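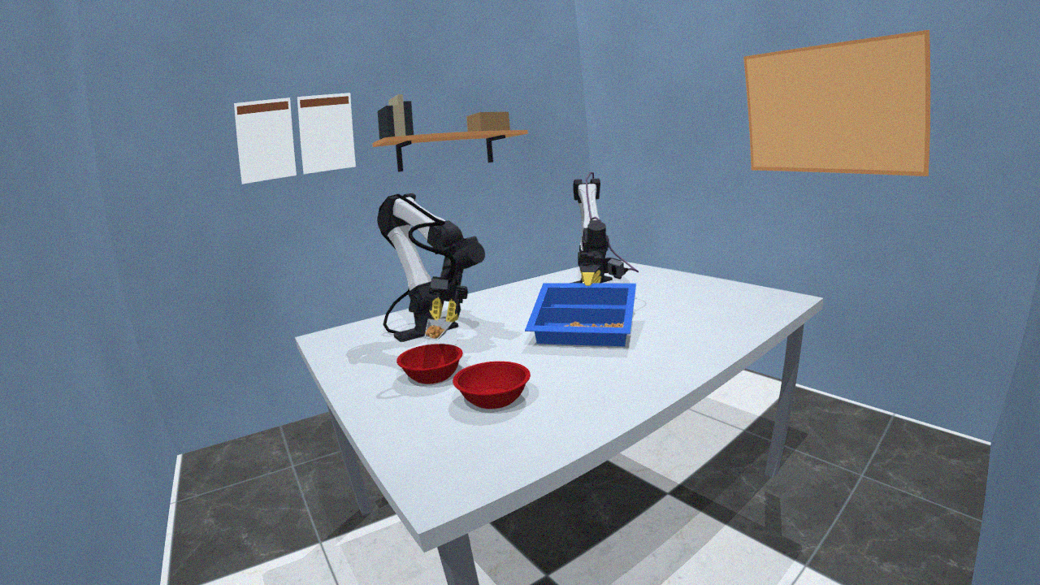

A morning with the scooping cell at Dulance

January 2019 — by Pylyp Stelmakh
Filed under: Visits and open days

I've wanted to see the Dulance workshop in Vimdale ever since they spoke at our Grerkwood meeting, and I wasn't disappointed! They let me spend the whole morning on one cell, the two-arm scooping one, which they build and tune in simulation before anybody picks up a spanner.

The layout is simple. Both arms stand on one white table, with a divided blue tray for the orange pellets and a pair of red bowls near the front. Hadgu, as they call the model, even has a tiled floor and a corkboard on the wall. I was charmed by the bookshelf.

Most of the setting up is to do with reach. The right arm sits further back and has to get its gripper down into the far end of the tray without fouling the left one, so the bases were shifted 38 mm at a time until both could work. The left arm's cable loops down the outside, and they check it at full stretch after every move of a base. I asked if that was worth doing in a model. Very much so, I was told — a cable that snags on screen will snag on the bench.
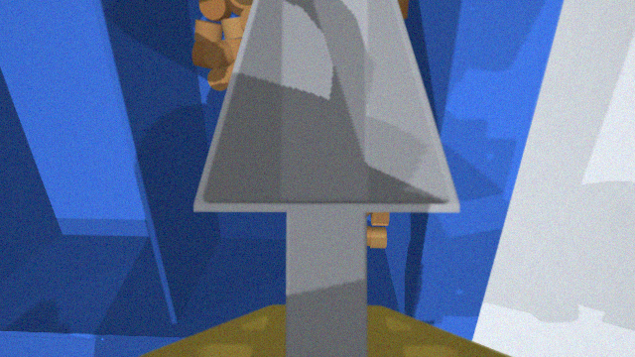

Down in the tray

For me the best part was the close view from over the gripper, looking straight down the shaft of the grey scoop. You get the sloping sides, the lip, and the little orange-brown cylinders bunched up against one edge and partly under it. A couple more lie just beneath the lip, next to the shaft.

Pieces beside the scoop are what the team watch for. The angle of the tool in the fingers gets checked every 900 runs, and if it has drifted by more than 3 degrees they reset the grip and start the batch again. There's a paper log for this, lovely to see, with a column for the tray position too.

What I'd like to see next

The real cell is due on its bench in February, and I've asked to come back for it. I want to know how the pellets behave when they're real ones with dust on them!

Contact us | Copyright Grerkwood Automation Circle | Back to top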